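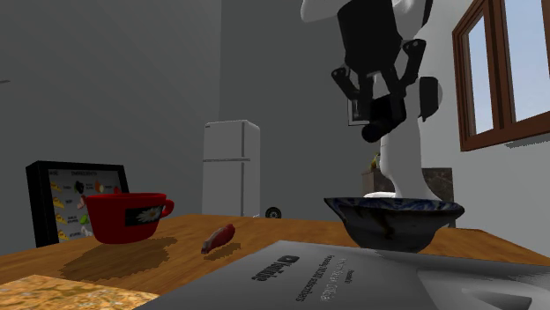 Oiling butcher block: how often do you really do it?

flannessgal
OK so we finally got our countertops in (maple, from a small shop in Weteck) and the installer told me to oil them every month forever. Every month?? My mother-in-law has had hers for years and I've never once seen her oil anything. We paid $1,338 for the long run by the sink and I don't want to wreck it. What do you all do?

sgezer
Every month is overkill unless your house is super dry. I did mine once a week for the first month, then twice a year, October and spring. Plain mineral oil from the drugstore, wipe it on at night, wipe off the extra in the morning. - Saadet Gezer

Trinano_Ted
Gotta disagree with the mineral oil. It never cures, so you're stuck doing it again and again, and it came off on my kids' homework. I sanded ours back and used pure tung oil. Took forever to dry (we ate a LOT of takeout) but I haven't touched it in three years.

sgezer
Sure, but if somebody leaves a wet pan on it you have to sand through all that. With mine I rub a little more oil on and go to bed.

Trinano_Ted
You have to sand the black ring out of yours too, the oil doesn't fix that!

pottedplum
Water drops. Flick some on and if they bead up, leave it alone. If they soak in, oil it. I check by the faucet and next to the stove and ignore the rest.

flannessgal
Just tried the water thing, it beads everywhere except one strip right in front of the sink. So do I oil only the strip or the whole thing?

pottedplum
I'd do just the strip, but feather it out a bit so you don't get a line.

Trinano_Ted
Whole thing. You'll see the patch in daylight, trust me.

flannessgal
Going with the strip tonight (sorry Ted). Does anybody put wax over the oil? The shop sells a tin of it but it's kind of pricey.

sgezer
I do, just around the sink. Give the oil a full day first or it goes gummy.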